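Tips for the parcel table: living with a sorting arm

We have had the Tiltico arm on trial for two months now, rented through Clellon, and these are notes for anyone thinking of putting one next to a packing table. The monthly fee is $531 with the scanner mount included. Without the mount it is less, but you will want the mount.

Start with what the arm can lift. Ours is rated to 19 pounds and slows down well before that. Put heavy boxes aside by hand first. 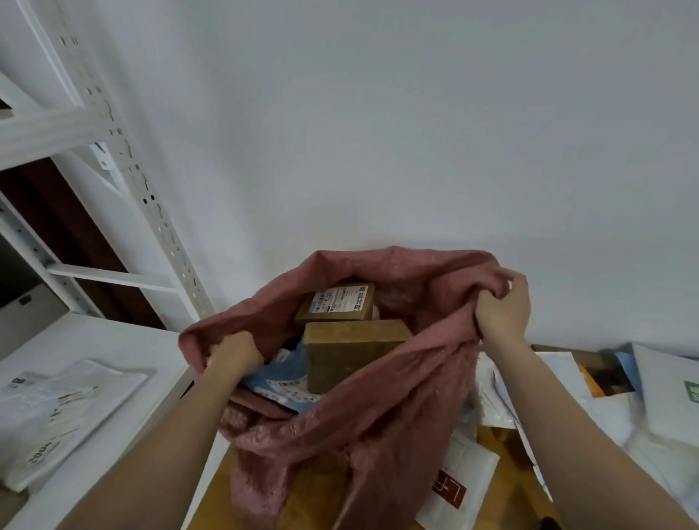
Soft bags are the weak point of the Tiltico. It picks well from a flat surface and badly from anything that sags. With a fabric sack, hold the rim open with both hands and look at what is packed inside before you tip it out. Cardboard boxes can go straight to the pick area. A crumpled plastic mailer wedged beside them should be pulled out and smoothed flat, or the suction cup will lose its seal.

The Skála gripper costs more and handles mailers better. We tried one for a week in October. It was slower on boxes, and the spare pads were hard to get.

Keep the pick area small. We marked ours off with painter's tape, 20 inches deep, and the arm misses less when everything is inside the line. Don't stack. If two labels overlap, it reads the top one and stops - then you have to clear the fault on the tablet.
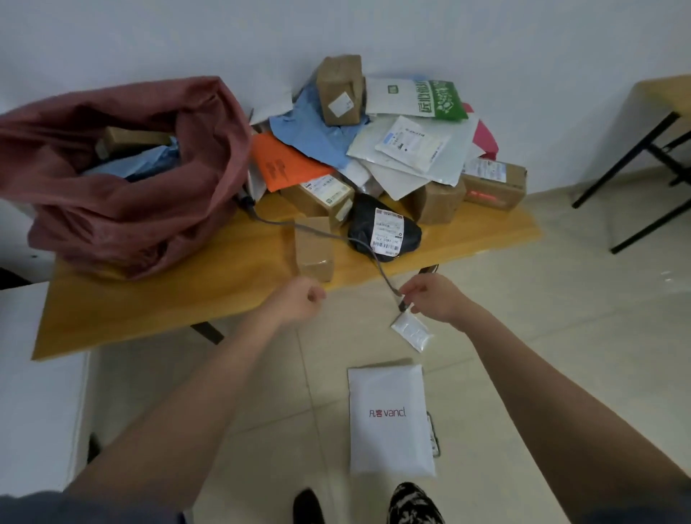
Cables need a fixed route. Run them along the back of the table and clip them down before you switch the arm on. Wipe the suction cups at noon and again at closing, using a damp cloth and no soap. Cardboard dust builds up quickly, and a dirty cup drops more parcels than a worn one.

For labels the arm can't read, keep a handheld scanner on the same table. Set both to write to the same list in the Dadard software, under Inputs, or you will get double entries. 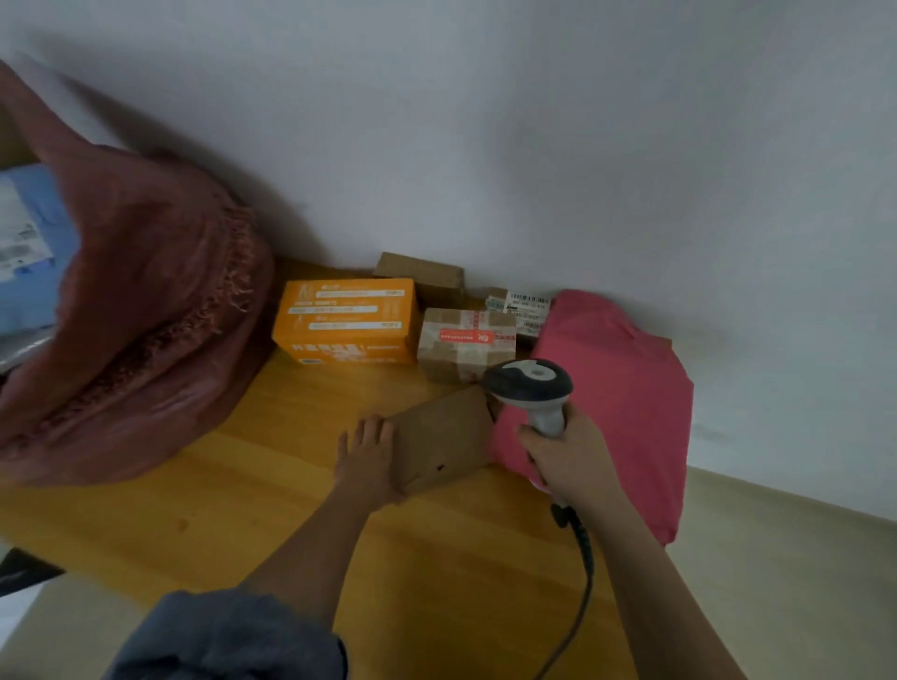

Clear tape over a barcode is the usual cause of a bad read. Tilt the parcel a little to get rid of the glare and try again. If it still fails, type the number in and move on.

Clellon answers the phone until 5 p.m. and swapped a faulty cup free of charge. The return crate is yours to store - ask for the folding one.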